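Kirsty Innes
11/7/23

Right, I've been promising a thread about The Red Bowl for ages and several of you have nagged me, so get a cuppa. It's about a bowl, a set of kids' stackers, one big wooden table and how I finally stopped losing my mind over the clutter on it.

Background for anyone new: our table does everything. Breakfast, homework, jigsaws, parcels being wrapped, parcels being unwrapped, that one week in April when it was mostly seedlings. I love it to bits but it has never once in its life been clear by accident.

My old system was "put it all in a pile at one end". The pile then had a birthday. I found a library book at the bottom of it that I'd already paid for (£3, and they wouldn't give it back, fair enough).

Then I went to a jumble sale in Dallo and came home with the bowl. Red, proper pillar box red to my eye, with a lovely shine on the inside. It was in a crate of odds and ends under a trestle and I was on it like a seagull on a chip.

I think it's a Pomix one. The sticker had mostly gone but my gran had a Pomix bowl and the shape feels the same in the hands. Happy to be corrected by the bowl people. I know you're out there, you corrected me about the jug.

My plan was salad. I made one salad.

What happened next is that I left it on the table after drying it, and by teatime there were two hair bobbles, a rubber and a plastic giraffe in it. I hadn't put them there! The bowl was simply the nearest place and the whole household had agreed on it without speaking.

So I thought, fine, go with it. The bowl lives on the table, near the middle, and anything small that's been left lying about goes in. At the end of the day you carry the bowl round the house and put things back where they belong. It's the carrying round that makes it work for me, I'm terrible at doing lots of little trips.

The stackers came later. Puson ones, a hand-me-down from my sister-in-law, the rainbow sort that all sit one inside the other. Yellow, pink, purple, orange, green. My youngest is a bit old for them now by the official age on the box and has not been informed of this.

They're my favourite toy in the house by miles. They stack, they nest, they go in the bath, they've been hats for teddies and moulds for wet sand. I've measured rice with one of them when I couldn't find the cup and the rice was fine.

And they pack down to the size of the biggest one, which is more than I can say for the wooden railway.

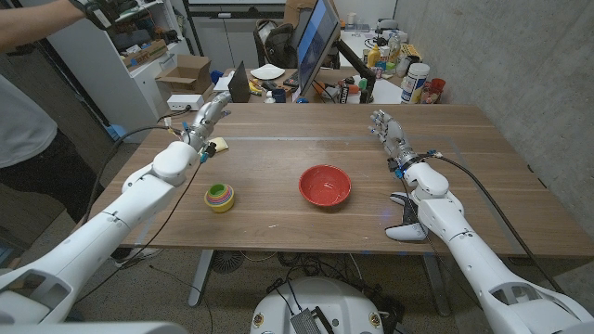
Red bowl and stackers, keeping each other company on the table.

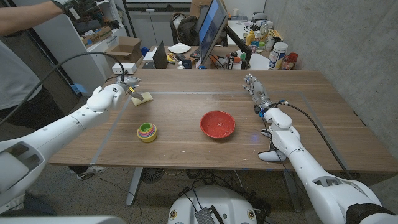 So the rule in our house is two things stay out and the rest gets put away. Bowl and stackers. They've earned it. Everything else on the table has to be in use by an awake human being or it's going in the bowl.

(Exceptions: jigsaws in progress. I'm not a monster. A jigsaw gets a tray under it and it can stay till it's done or till I need to roll pastry, whichever's sooner.)

Somebody's asked in the replies whether the bowl just turns into a junk bowl. Yes, if you let it! Mine did, twice. The first time I tipped it out there was a battery, a foreign coin, a tooth (baby, ours, I think) and a biscuit that had gone soft.

What fixed it was getting strict about the size. If the bowl's full you can't balance things on top. You have to stop and empty it, there and then, even if it's your turn to choose the film. I've had some proper sulks about this from people aged thirty-nine.

Next question, from a few of you: how do I get the kids to do it? Mixed results, I won't fib. The big one does it if there's music on. The little one likes posting things into the bowl and then wants to take them all out again, so we're about even.

With the stackers it's the opposite, they both fight over who gets to nest them at the end. There's something very satisfying about it, each one dropping into the next. I've been known to un-nest them after bedtime just to have a go myself.

Tip I picked up along the way: if a set like that won't go together, you've got two in the wrong order somewhere near the middle. Don't push. Take them all apart, line them up biggest to smallest, start again. I pushed once and it took washing-up liquid and a butter knife to get them apart.

Cleaning! I love talking about cleaning, sorry. The stackers get a wash in warm soapy water and then dried upside down on a tea towel. The water gets trapped in the rims otherwise and you pick one up a week later and it goes all down your sleeve.

The bowl I do by hand with the soft side of a sponge. I don't want to lose that shine, and I already scratched one I was fond of with the green scratchy side, years back, and I still think about it.

The table's wood so I'm careful with it. Damp sponge, wrung out really well, along the grain, then dry it straight off with a cloth. It's the drying people skip. My mum used to leave it wet "to air" and you could see where every mug had been since the eighties.

Sticky patches: lay the damp sponge on top, go and do something else for a minute, come back and wipe. Jam gives up quite quickly. Porridge is basically cement and I don't have an answer, if you do please put it underneath this thread and I'll read every word.

I also use masking tape on the table when both kids want it at once. A line down the middle, your side, my side. Comes up fine if you peel it slowly and don't leave it for weeks. Test a bit underneath first if your table's precious, mine has had a life.

Ooh, and someone's asked what I use the bowl for when it isn't being the clutter bowl. Everything comes out, quick wash, and then it's popcorn on film night. Also pancake batter, it holds 200g of flour and all the milk with plenty of room to whisk. And it once held a goldfish for a very tense half hour.

I did try buying a second one so the clutter bowl and the popcorn bowl could be separate. I typed the number off the bottom of mine (3305, if any Pomix people know what that means) and got a page of tractor parts. So if you see a red one on your travels, message me. I'll pay the postage and send you a thank-you card with glitter on it.

Failing that I might go for a blue one, but then I'd have to decide which does what and I can see that ending in a laminated sign. My other half has already said no to any more signs.

A few of you have said you've got no room for a bowl out on the side. A small one's fine. A friend of mine uses a cereal bowl on the window sill and empties it every morning while the kettle boils, and her kitchen always looks like visitors are due.

And to the lady who said "why not just put things away when you've finished with them": I salute you. Please come and live here.

Number update for those of you who've followed the great sort-out from the start. I've been writing down everything that left the house for good, on the back of an old calendar, and we're at 393. That's things, not bags. Felt tips without lids make up a shameful amount of it.

The stackers are NOT on the list and won't be. My sister-in-law has hinted she might want them back for her new one and I've gone very quiet in the family chat. I'll do the right thing in the end. I'd just like one more summer of paddling pool with them first, they make brilliant little jugs if you don't mind getting soaked.

If you're going to look for a set second-hand, check they're all there before you pay, take them apart and have a look inside each one. People sell them nested and you don't find out there's a gap in the middle till you get home and the small ones rattle. Also have a sniff. You'll know.

Same with bowls, run your thumb round the rim. A chip there will catch your lip or your tea towel forever. Marks inside I don't mind so much, that's just somebody's puddings.

Adding this one late as I've had the same message three times: no, the bowl isn't for post! Post goes on the hook by the door in a bag. Paper in the bowl hides everything under it and then you're back to the pile with a library book at the bottom.

OK, tea's nearly done and I can hear someone emptying the bowl onto the floor to look for a sock. Porridge tips below please, and pictures of your own table bowls, I want to see the lot.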